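Forums New Posts Projects Members Search

Workshop > Home and Shared Shop Builds > Arms and Grippers > PC assembly cell at Drila, the CPU step

teodoro_baluyot
April 11, 2025

Hi everybody! I promised Akosua I would finally start a proper thread for this and stop filling up the parts swap one, so pull up a chair, because I've been told I go on a bit (guilty).

For those who haven't been by the Gravier Street shop lately, a few of us at Drila have been building a cell that can take apart and put back together an old desktop PC. We began in March with the easy jobs, pushing loose things around the table and picking parts out of the tray, and it was great fun and taught us very little. So now we're on the processor. The plan is that the arm picks the CPU up from the fixture tray to the left of the tower, carries it over, lowers it into the socket and lets go. A human does the lever. I know some of you will say that's cheating, and you can say it to my face at the next open night, I'll bring the coffee.

The tower goes flat on its side so everything faces up. I tried it standing for one whole evening and the wrist ran out of reach in the back corner every single time.
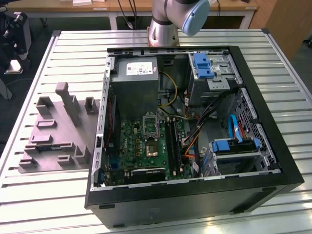 My big headache is repeatability of the case itself. The arm is bolted down and the tray is bolted down, but the tower just sits on the extrusions, and every time somebody leans on it or swaps a part it creeps a hair. You don't notice with your eyes! The arm notices. I've been re-teaching the socket position at the start of each session, which takes me 40 minutes if I'm being careful, and by then half the evening is gone and my tea is cold. I'd love to hear what you would do: hard stops, clamps, or finding the socket with the wrist camera and never mind where the case is?

Also, the drive bays and the power supply stay in, along with all the cables. Kwame wants them out. I'll let him make his case.

knyarko

Making my case, then! Teo, my friend, I love you and I love this project, but you have a power cable looping across the case and a bundle of black ones coming down over the board, and you're asking an arm to fly a part through that neighborhood. Pull the lot. Get the step working on a clean board, get your numbers, and then put the cables back one at a time and see which one breaks it. I did my pick and place that way at home and it saved me so much grief. When something goes wrong right now you can't tell if it's the grasp, the position or a wire nudging the finger.

On the clamps, yes, please. Two hard stops in the slots and a toggle clamp on the third side. It's an afternoon's work.

banafsheh_s

I'm going to disagree with Kwame, kindly, because he lent me his good calipers and I'd like to borrow them again. The cables are the job. If you want to seat a chip on a bare board on a bench there are machines that have done that beautifully for decades, and the only reason I drive across town for this is that it's an old office Dell with all its guts in. I'd leave everything in place and spend the effort on the approach path. Come straight down the last stretch, slowly, and do all the sideways moving up high where there's nothing to snag.

But he's right about the stops. I can cut some from the aluminum bar left over from the Opoku cart if you don't mind the ugly finish.

waldemar_p

Long time reader here, I mostly build little wheeled things with my daughter. Question from the back row: how soft do you set it when it comes down? Those contacts in the socket are like eyelashes. I bent a row of them by hand once, with nothing but my own two thumbs and a sneeze, and that board became a wall decoration. The thought of a motor doing it makes me want to lie down.

teodoro_baluyot

Waldemar, welcome out of the back row! You're right to worry and I worry too. The last few millimeters run in a force mode I set up in Grelleck (I'm still on build 1311, the newer one changed the menus and I got cross with it). If it feels anything sideways it's meant to stop and back straight up. I also practice on a board that was already dead when it came to us, so the eyelashes have nothing left to lose.

And I went to the shop after supper with both of your posts open on my phone, Kwame and Banafsheh. I left the cables in, sorry Kwame, and tried Banafsheh's idea of doing all the sideways travel high up. It felt calmer straight away. The finger goes down next to the socket and there's less room in there than I had drawn on paper.

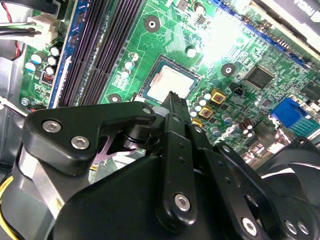
Wrist camera view with the finger just below the CPU.

I keep looking at the screws on the linkage. They're silver hex-socket ones, and I can imagine one of them catching a capacitor some day when I'm reaching for my tea. Has anybody swapped theirs for countersunk ones? Would there be enough meat in the plate?

akosuaq

Hooray, a real thread! I've only been asking since winter.

I'd be careful with countersinking, it depends how thick those plates are, and I'd measure before touching them. A low-profile head might get you most of the way with no drilling at all. There's a jar of assorted ones on the shelf over the lathe, help yourself, just put the lid back on.

My bigger thought is about the lighting. The top of that processor comes up nearly white in your wrist view, and if you want the camera to find the part by its edges later on, you'll be fighting that glare all day long. I had the same trouble with polished brass blanks. I taped tracing paper over the lamp, which looked silly and worked a treat. Try that before you write a single line of vision code.

knyarko

Fine, fine, I'm outvoted on the cables. I still think you'll want them out the first time it stops and you can't say why, and I'll be very gracious about it. I second Akosua on the lamp.

Teo, how are you keeping score? I'd want a log with the force trace for every attempt, including the ones you're embarrassed by.

teodoro_baluyot

Every attempt goes in the notebook, Kwame, even the shameful ones, and I'm on line 166 with a column for who was leaning on the table. The force traces I only save when I remember, so I'll fix that. Tracing paper is on my list, and low heads from Akosua's jar.

Banafsheh, yes please to the stops, ugly is fine. Could you make four? I'd like a spare pair for the smaller case.

banafsheh_s

Four it is. I'll leave them in your cubby with the slot nuts. Please measure the tower's foot side for me first, I don't trust my sketch.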